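Wullside workshop teaches a robot arm to move sliders

March 30, 2025 — by Godelieve Van Damme

The members of the Wullside shared workshop have reached a new stage with the robot arm they are building for their small sound room. Last night the control program, which the group calls Cindari, finished its first full series of trials in simulation. The real arm is already bolted to the bench, but it will stay switched off until the members agree that the program is safe enough.

The project started in October, when Emmett Mbeki asked if a machine could set the mixing desk back to its starting position after each evening class. At that time he did it by hand, and he was often the last person to leave. Modupe Ezeani offered to write the software, and Chidubem Isah took the mechanical part. They work at it mostly in the evenings, and the costs are shared by the members who wish to take part.

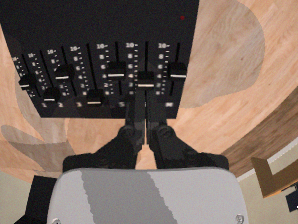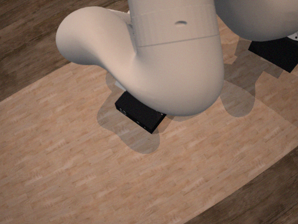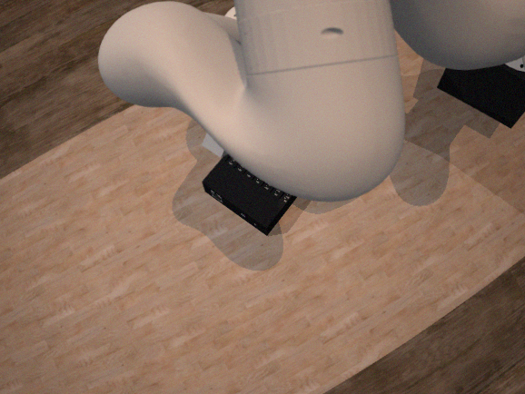
Views from the simulated bench, with the slider panel close to the gripper in the first one.

Reaching the sliders from the front is the part which took the most patience. Ms. Ezeani explained that the program must first bring the two fingers to the panel nearly closed, and only then choose one knob. In the close view the tips are just under the sixth of the seven knobs, whose white line is near the 2 on its scale, while the fifth is set much higher. "If the neighbor stands high or low, it makes a difference for how we come in," she said. "We lost many evenings with this." The group ran 2472 attempts in total, and 708 of them were stopped by the program itself when the path of the arm came too near to the desk. Mr. Isah considers this a good result, as he prefers an arm that stops too often.

Not everybody is convinced. Rónán Mac Mathúna, who gives the recording class, would like to keep the desk under human hands during lessons. He agreed to the trial on the condition that the arm is parked at the wall when students are in the room. A cover for the parking place is still to be made — Mr. Mbeki has promised it, but the wood has not been ordered yet.

The next step is a slow test on the real desk, with one slider only and a person at the stop button. The members also want to compare the height of the bench with the model, because an earlier measurement was wrong by 35 millimeters and had to be corrected in the software. After this they will decide if the arm may work on the complete row.

Members who wish to watch the slow test can write their name on the list beside the tool cabinet. The files of Cindari will be put on the workshop server when Ms. Ezeani has cleaned up the comments.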